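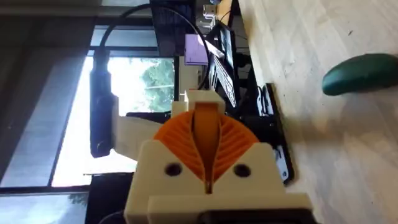

Khaemba wrote in to say that the old edition of this section started with the recording software and left the hand controller until page 12, so new operators were pressing Record before they knew how to stop the arm. The order has been changed. Stopping comes first now.

Section 4. Teaching a task with the Nultari hand controller

4.1 What this section covers

This section explains how to record demonstrations by remote control. You hold the controller, the arm follows your hand, and the Darkovow recorder saves the arm positions, the finger opening and the wrist camera video together. Teaching by pushing the arm directly is covered in 4.7.

You need a finished installation (Section 2) and a calibrated wrist camera (Section 3). If you have swapped fingers or moved the camera mount after calibration, go back to Section 3 before you record anything.

4.2 Stopping the arm

1. Let go of the grip switch. The arm holds its position and ignores the controller.
2. If the arm keeps moving, press the stop button on the base. This cuts power to the joints.
3. After a power cut, support the forearm with one hand before you release the brakes.

CAUTION: With the brakes released the forearm drops under its own weight. Keep your other hand away from the elbow joint.

Practice step 1 until you do it without looking down. Every person who will record should do this, including people who have used a different arm before.

4.3 Before each session

1. Clear the reach area of anything you don't want in the recordings or don't want hit. Items outside the reach area can stay, but leave them in the same place for the whole session.
2. Check that the camera cable has enough slack for a full wrist turn in both directions. Turn the wrist by hand, slowly, with the motors off.
3. Check the finger screws. Tighten to snug. The printed housing will crack if you force them.
4. Open and close the fingers five times from the Setup screen. They should meet evenly along their length.
5. Start the recorder and look at the live video. The tips of the fingers must be visible when open and when closed.
6. Lock the camera exposure with the room lit the way it will be during recording.

NOTE: Daylight changes during a long session. Check the exposure every hour and lock it again if the object has become hard to make out. Write the time of the change in the session log.

4.4 Pairing your hand to the arm

1. Stand or sit where you can see both the object and the fingers directly. Do not work from the video alone for your first session.
2. Hold the controller level, pointing the same way as the gripper.
3. Squeeze the grip switch halfway. You will hear one tone.
4. Wait for the second tone, then squeeze fully. The arm now follows you.
5. Move a few inches left, right, up and down. If left and right are swapped, let go, open Setup > Operator Side and choose the other setting.
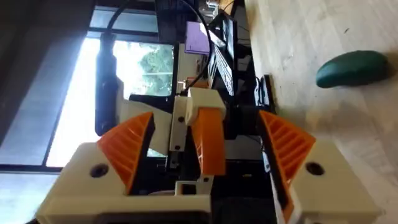
Motion scale is set on the same page as Operator Side. At 1.0 the arm moves as far as your hand does. Use 0.5 for small parts, tight gaps and anything where two surfaces have to line up. Pick one value and keep it for the full set. Mixed scales can be used in training, but the speeds will differ from one recording to the next and the playback tends to hesitate near the grasp.

You can let go of the grip switch at any time to move your hand to a more comfortable place, then squeeze again to go on. The recorder marks these pauses and removes them when you export.

4.5 Recording a demonstration

1. Type a task name. Use plain words and no slashes.
2. Move the arm to the home position with the Home key.
3. Place the object.
4. Press Record. Wait for the red light.
5. Do the task at a steady pace, a little slower than feels natural.
6. Hold still for one second at the end, then press Record again.
7. Press Keep or Discard.

Discard a recording if you dropped the object, bumped the table or reached into the camera view. A fumble that you recovered from can be kept. Tag it Recovery so that it can be left out later if you want.

Move the object a little between recordings and turn it to a new angle. Most first sets fail on playback when the object was put down in the same spot every time.

CAUTION: Do not reach in to place the object until the light is green. Amber means the arm is still returning home.

4.6 How many, and where they go

For a single pick and place, begin with more than 50 recordings from one operator. Train, test, and add recordings at the positions where it missed. Our reference set for the Biltano tray task has 978 kept recordings, made by 8 operators, and it was built up in small batches over several weeks.

The recorder's internal drive holds 3,000 short recordings. When it is full, Record is grayed out and no message appears. We know this is confusing and it will be fixed in a later release. Until then, check the figure at the bottom of the Sessions page.

To export:

1. Open Sessions and select the set.
2. Choose Export > With Video.
3. Leave Trim Pauses on.
4. Wait for the check mark before you unplug the drive.

4.7 Teaching by hand

1. Hold the forearm just behind the wrist, never by the fingers or the camera mount.
2. Press and hold the Free key. The joints go soft but the arm carries its own weight.
3. Guide the arm through the task. Use the pedal to open and close the fingers.
4. Release Free to hold the position.

Your hand will show up in any second camera pointed at the table. The wrist camera normally won't see it if you hold the arm as described in step 1. Hand teaching suits short moves and setting waypoints. For tasks with contact, use the controller.

Revised 3 June 2022. Go on to Section 5, Playback and Testing.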